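I've been chanting on and off for years, mostly on a string of beads so worn you'd lose your place by the second round. So in May I finally bought the Tatex japa set (beads, cotton bag and a little clicker) from Hundov, the devotional supply shop. It was $41 with postage, and I've used it every morning since!

The beads are lovely. Smooth, nicely knotted, and the head bead is big enough to find with your eyes shut, which my old string never managed. The bag is roomy and the finger hole is in a sensible spot, although the drawstring frays if you so much as look at it. I've already singed the ends with a match. The colour is a soft saffron, a bit paler than the one in the catalogue.
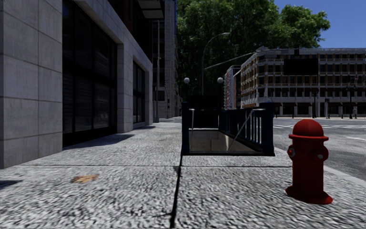

A red hydrant and the subway stairs.

I do have a grumble about the clicker. It's meant to go up to 4000 rounds, but the button is so light that it counts whenever it brushes my sleeve. On Monday it jumped to 314 while sitting in my coat pocket, and I promise I'm not that devout. I've gone back to the counter beads I had from Peixoto (cheaper, no moving parts, hard to fault).

The booklet of morning prayers that comes with it runs to 27 pages, with the Sanskrit and English side by side. Good big print, too.

Four stars from me. If you already own a counter, get the beads and bag on their own and save yourself a few dollars.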